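Boltach Practice Aisle: shelf and table set for two-armed robots
Supplied by Eltis, made to order at our Kirnard workshop

If you've come to this page you probably already have a robot, or have one on the way, and are now wondering what on earth to stand in front of it. We get that call more often than any other. People plan very carefully for the machine itself and then find there's little left in the pot for the furniture, which is a shame, as the furniture is what the robot will be looking at all day long.

The Practice Aisle is our answer for teams working on shop tasks: picking from a shelf, setting down on a table, straightening a row, putting things back. You get one dark shelving unit with bright front edges and one stainless steel table, and you bring your own groceries. Snack cans in mixed colours are a very good start, being cheap and easy to replace from any corner shop.
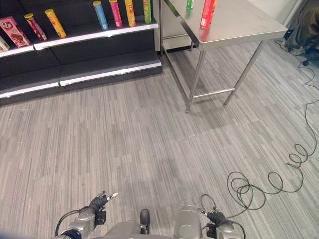

We're often asked whether to buy one set or two. For a first project, one is plenty. Our usual advice is to buy a single set, live with it for a couple of months, and only then decide if a second would earn its floor space. Customers who order another within 8 months keep the original price on it, so there's no need to rush.

On the subject of floor space, please do measure before you order, and measure with the robot's arms out — it's surprising how much room a pair of elbows wants. Leave a good stretch of clear carpet between the base and the shelf, and give some thought to where your cables will run. Carpet tiles are fine under both pieces, and a hard floor is fine too.
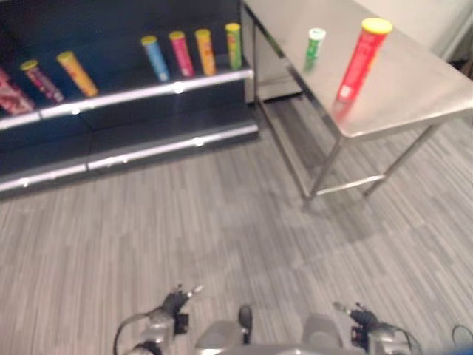

The steel tabletop deserves a word of its own. It wipes down nicely and puts up with knocks, but it does shine, and some vision systems take a little while to get used to that. If you'd like to keep reflections down, we can supply a matt grey mat for 100 pounds, cut to the size of your table. Plenty of teams leave the top bare on purpose so that their robot learns to cope with a bit of glare, and we think that's a sensible way to go about it.

Do set something aside for hands as well. Fingertips wear, sleeves and covers get tired, and it's much nicer to have spares in the drawer than to wait for a parcel in the middle of a busy July. We don't sell hands ourselves, but we're happy to talk through what to allow in your budget.

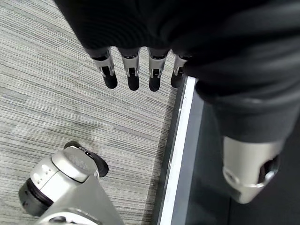 Grajales wrote to us after ordering: we had put every penny into the arms and nothing into shelves, and I wish we'd rung you before the budget was signed off. The set went together in an afternoon, and the only thing I'd change is that I'd have asked for the spare edge strips at the same time.

Spare edge strips are 147 pounds for a full set and can be added to any order. Delivery on the mainland is included, and the two pieces arrive on one pallet, so you'll want 2 people and a clear doorway on the day. If you're still at the planning stage and need a written quote to put in front of somebody, just ask. We hold prices for the whole of your budget round.

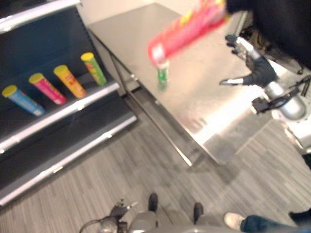
Practice Aisle in use, with canisters on the shelf and at the table.

Add to quote
Ask Eltis about delivery
See also: Boltach matt table mat, Boltach spare edge strips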